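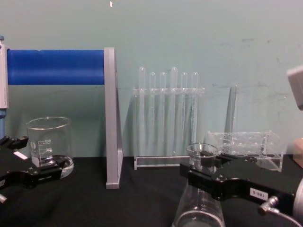

Photo: pipit_lane / Cisternas Home Science Board

pipit_lane
2 April 2019
Finally got the glassware out of its box and onto the black table! Question for you all - acrylic test tube rack, yes or no? I like that I can see the tubes all the way down, but my old Vundura one went cloudy by September and I'd only had it since spring.

gram_stain
What did you clean it with? If the answer is alcohol, there's your problem. Dish soap and lukewarm water, soft cloth, done. Mine still looks new.

pipit_lane
Um. Alcohol. Every single time.

dormouse455
I'd skip acrylic altogether. Wire racks from Lasier cost less and you can drop them down the basement stairs (ask me how I know).

gram_stain
Wire scratches the tubes though, and you can't see a thing at the bottom. Clear rack against a plain wall like that is so much easier on the eyes.

dormouse455
Never scratched one of mine. We'll have to disagree on that!

tealcabinet
Love the wall color. Is that beaker a 400? I've been using a Cornance 200 for everything and it's too small, I slop water all over the place.

pipit_lane
Yep, 400 ml. The white markings are a bit faint near the top, so I go by a cylinder if I need to be exact.

gram_stain
Good, do that. Beaker marks are only a rough guide anyway.

tealcabinet
Tell that to my chemistry teacher - we did everything by beaker and I got an A

dormouse455
Put a towel under the glass when you wash it. That's how I lost my last two.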